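Glass noodles thread, as promised to everybody who yelled at me on Friday for saying they're my favorite pantry food. I stand by it!! Muting the rice noodle people in advance (kidding, come on in)

First thing: I mean the see-through ones. Mung bean, sweet potato, whatever starch you like. Not rice vermicelli, which looks almost the same in the bag and goes white when you cook it. I have bought the wrong one so many times, and the last time was at Lundgren, where they're on the same shelf with the same color packaging. Read the back of the bag.

I buy the 500 gram bags with the little bundles inside. You can get the giant loose kind cheaper, but try pulling one portion out of that. It explodes. I was finding bits of noodle behind the toaster for weeks

Pan talk now. You don't need a big pot for one or two people! A small saucepan with a long handle is perfect, and you can tip it over the sink with one hand while the other hand holds the strainer.

The only catch with a small pan is that the noodles always stand up higher than you think they're going to. They go in like a bird's nest and sit there over the top like they own the place. Don't smash them down. Get the water in and they'll relax in a minute or so and you can nudge them under with chopsticks. 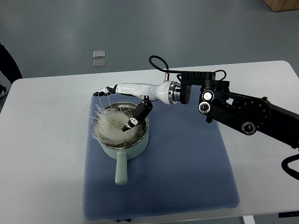
Mint green pan, big tangle of noodles

Also yes, I have strong feelings about mint green cookware. My old pans were all black and I'd look at the stove and feel tired. Pale green outside with steel inside is such a good combo because you can still see what color your broth is

Soak or boil? Okay, so. If they're going into soup or a stir fry, I soak. Hot water from the kettle, lid on, walk away, come back when they bend easily. If I'm making cold salad I boil them for a few minutes and rinse under the cold tap until my hands complain.

Boiling and THEN putting them in soup is how you get jelly. I did this for an entire winter in my first place in Sitport and thought that was just what the soup was like

Cut them!! Kitchen scissors, after soaking, two or three snips right in the pan. If you skip this you'll lift one forkful and the whole dinner will come up with it.

Somebody asked for my actual salad, so: noodles, cucumber, carrot, way too much cilantro, lime, fish sauce, a bit of sugar, chili, peanuts on top. Dress it while the noodles are still a tiny bit warm. It holds up in the fridge overnight and I think it's better the next day, although the peanuts go soft so keep them in a separate tub.

Now the steamer rack, which is the thing I really wanted to talk about. If your small pan takes one of those round wire ones, get one. Mine came from the Drelside clearance bin, no box, no label, and I use it constantly

What I do: an inch of water in the bottom, rack in, a shallow dish of soaked noodles with garlic and a few shrimp on top, lid on. The noodles drink up everything that drips out of the shrimp. I would eat the noodles and give you the shrimp, that's how good they are

You do need a dish. Do not lay soaked noodles straight on the wire. I know it looks like it would work. They go through and wrap around every ring and you'll be out there with a toothbrush

Measure before you buy a rack, too. You want it to drop in below the rim so the lid still closes. Measure the INSIDE of the pan. I once ordered one by the outside size and it's been a trivet ever since.

Before you start, pull your bundle apart with your fingers while it's dry. Just loosen the outside a bit and leave the middle alone. The middle is always packed tighter and takes longest, so I put that side down where the water's hottest.
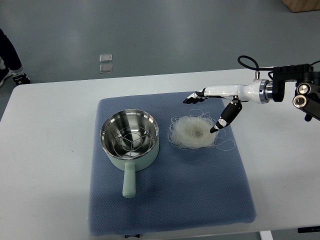

One reply already says I'm wrong about all this and that cold water for an hour is the only proper way, with kettle water strictly for people who hate texture.

Okay, I've tried cold soaking and it's good! The noodles stay springier, I'll give you that. But I get in from the Hemusley bus at a time of night when an hour is not on the table. If I remember to do it before I leave I'll do cold. I never remember.

Putting a mat under stuff while you prep, highly recommend by the way. A quilted one, blue or whatever dark color, because dry glass noodles on a white table are invisible. You find them by leaning on them. On blue you can see every little strand and just shake it out over the sink afterward

(Not for hot pans unless yours is made for that. Check the label. I have one with a brown circle on it that I don't want to discuss)

Storage: leftovers go in the fridge WITHOUT broth. They will absorb up to the whole bowl if you let them, and you'll open the tub in the morning to a solid brick shaped like the tub. Add a splash of water and they loosen up again, more or less.

Dry ones keep forever. I have a bag at the back of the cupboard that moved apartments with me and it's fine.

Going to go make the shrimp thing now because I've made myself hungry. If you've got a vegetarian version of it that isn't just mushrooms, please post it, I've got tofu that needs to be used by tomorrow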